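Teleop demos in sim: left hand does nothing for most of the episode, keep or bin?
Forum > Learning from demonstration > Data collection

pellworm
Posted 14:10
I've been recording demos in a simulated kitchen for a two-handed robot, driving it with a headset and gloves through Koppel. The task is moving a croissant from a tray to a pot. I have 363 episodes so far and I've started going through them.

In most of them I do the whole job with the right hand. The left just stays up where I parked it at the start, fingers straight. The policy I trained on the first batch copies this faithfully, but when the tray starts further to the left the right arm overreaches and the episode fails.

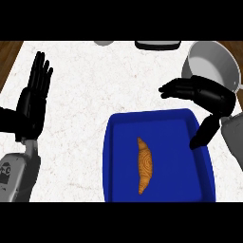

My plan is to throw out anything where the left hand moves less than a set amount and record again with a rule that the nearer hand does the pick. Before I lose a week to that, has anyone tried it?

tarn_and_fell
Posted 14:32
Don't bin them. A still hand is a perfectly good thing to learn if the task only needs one. Your problem is where the tray starts. Spread the start positions first, then see what's still failing.

grubscrew
Posted 14:51
Disagree. We had 787 demos on a Makby pair with the same habit in them and adding more start positions did very little. The policy had learned that the left arm is furniture. We only fixed it by recording a batch where the left hand had to do the pick, then mixing the two sets evenly.

tarn_and_fell
Posted 15:04
That is spreading the start positions, though. You put the object where the left had to reach it.

grubscrew
Posted 15:09
No, same positions. We told the operator which hand to use and gave the policy that as an input.

pellworm
Posted 15:40
I hadn't thought of giving it the hand as an input. Does it need to be there at run time as well?

grubscrew
Posted 15:46
Yes. We pick it with a simple distance check. Not elegant.

Voltport_user8
Posted 16:20
Slightly off the question, but check how you're parking the left. If you hold your own arm up for the whole session it drifts as you get tired, and all that drift goes into the data as if you meant it. I use the Jondier pedal to freeze whichever arm I'm not using. Resting your elbow on something works nearly as well.

tarn_and_fell
Posted 16:33
Freezing gives you a hand that never moves at all, and then the policy has no idea what to do once it's been nudged. I'd leave a bit of drift in.

Voltport_user8
Posted 16:41
A bit, yes. Mine was wandering into the pot.

pellworm
Posted 17:15
Right. I'll keep the old set and record 2 new batches, one for each hand, with the tray moved about in both. Will post the success rates when they've trained.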